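Household Practice, Unit 3: Rooms With More Than One Use
Course handout, section taught by Marwan Geagea
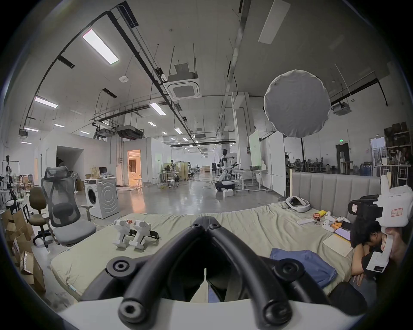
3.1 Working definition
A mixed-use room is one in which sleeping, seated work, laundry and storage share a single floor area. The bed is normally the largest horizontal surface in such a room and becomes the default place to put things down. Items found on it fall into three classes:

Class A, bedding and textiles. Sheet, pillows, folded cloths. These stay on the bed or go to the linen shelf.
Class B, portable electronics. Headsets, game controllers, phones, remotes. Straps and cords are to be gathered before the item is moved.
Class C, transit items. Snack bags, paper folders, mail. These have no storage place in the room and leave it first.

3.2 Order of work
Clear Class C, then Class B, then Class A. Do not straighten the sheet while Class B items are on it; a rumpled sheet hides small parts. A tufted headboard is brushed along the channels, top to bottom, before the sheet is changed.

3.3 Seating
Mesh chairs are vacuumed with the soft head on both faces of the backrest. Casters are checked for hair and thread. Where two chairs are kept, the second goes under or against the desk, clear of the washer door.

3.4 Washing machine
A front-loading machine needs its full door swing plus standing room. Bags placed on top are removed before a spin cycle. Lint and detergent residue are wiped from the door seal after the last load of the day.

3.5 Cardboard
Boxes are kept only if labeled and in use. Stack with the heaviest at the bottom and leave a gap of 3 inches at the wall. Flatten the rest.

Exercise
Draw a floor plan of one mixed-use room at home. Mark the bed, chairs, appliances and boxes, and list every item on the bed by class. Maximum length 100 lines. Hand in to Tarek Jaber by Sun 18 September.

Reading: Arnard, Small Rooms, chapter 18. The Katene checklist is optional.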